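Why I Quit Fighting My Ants With Spray

I'll say it right up front: I think bug spray is the laziest thing we do in our houses, and I say that as a woman who once went through three cans of it in October. Three! I was standing in my kitchen in Jakuddale in my socks, spraying a line of ants like I was putting out a fire, and I felt great about it for maybe an hour.

Then they came back, over by the toaster this time. Of course they did. The ants you see are only the ones out getting groceries. The queen is tucked away in a wall someplace and she doesn't care how many cans you buy.

My neighbor Jeanine Van Beek kept telling me to use bait and leave it alone, and I kept not listening. Bait is hard on the nerves, I'll give you that. You put down the little gel dots and suddenly there are MORE ants, a whole parade of them, and every part of you wants to grab the sponge. Don't! Let them eat. They carry it home and share it around, and that's how it gets to the ones you can't reach.

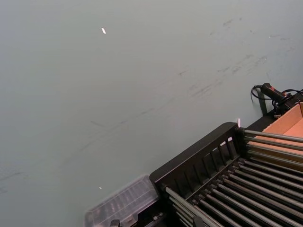

Mine took 28 days, start to finish. I paid less than I'd spent on spray, and way less than the 60 dollars a month a pest company in Campbell wanted for a contract (with a year's commitment, no thank you).

Now, I'm not against calling a pro. If you've got carpenter ants chewing through a porch beam, please pick up the phone. But for plain old sugar ants? I think most of us get talked into too much, too fast, and we end up breathing the stuff over our own cutting boards.

So wipe up the honey jar, caulk that gap behind the sink and put the bait down. Then go sit in another room for a while, which I still find the hardest bit.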